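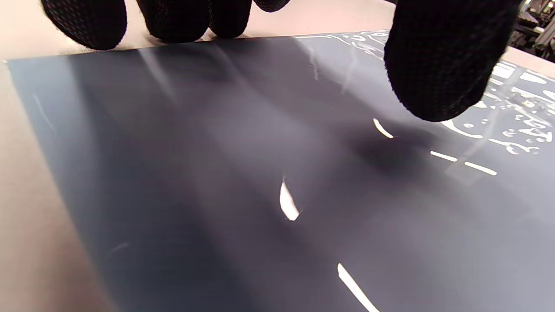 Gloved hand on one of the glossy sheets, seen from the gripper camera.

Help us teach a robot to handle shiny stuff (paid, part time)

Hi! I'm Tanvir Talukder and I run data collection for Clundora, a small project at the Pitton workshop. We're looking for 6 people to come work with us over the summer, and you don't need to know a thing about robots to apply.

The job goes like this. You stand at a table with a hand-held gripper, you pick up a flat thing, you move it to where it's supposed to go, you put it down. Then you do it again, a bit differently. Every one of those goes in as an example, and the learning system works out its own way of doing the job from the whole pile. We have 1,724 good examples of smooth, glossy sheets so far and I'd like to be at 2,918 before we start training the next version, so there's plenty left to do!

Why sheets? They slide, and they throw the ceiling lights right back at the camera. The last version we trained in March was great with cardboard and pretty hopeless with anything shiny. Scuffs and scratches are fine by me, by the way. I want the beat-up ones in there too.

What you'd be doing:
Recording pick, slide, turn and place moves with the gripper
Working in pairs some days, one person on the gripper and one with hands on the sheet (we have knit gloves in most sizes)
Marking the takes that went wrong, so we can sort them out later
Telling me when a task is boring or badly explained

Who I'm hoping to hear from: people who are patient and steady with their hands. Cooks, picture framers, folks who sew, students, retirees, all welcome. Left-handers, please apply, we're short on you. You should be OK standing for a couple of hours with breaks, and the gripper does get a little heavy by the end of a shift.

Shifts are mornings or afternoons, your pick, three a week if you can manage it. We pay by the hour and not by the take, so there's no reason to rush. Training is paid too. Faizal Latuheru handles that, and he'll sit with you through your first shift.

The recordings are mostly hands and tabletop. We don't keep sound, and your name isn't stored with your takes.

To apply, send me a few lines about yourself through the contact form by May 31, 2019. No resume needed. Tell me which shifts you'd like and which hand you use, and put "sheets" in the subject so I can find you.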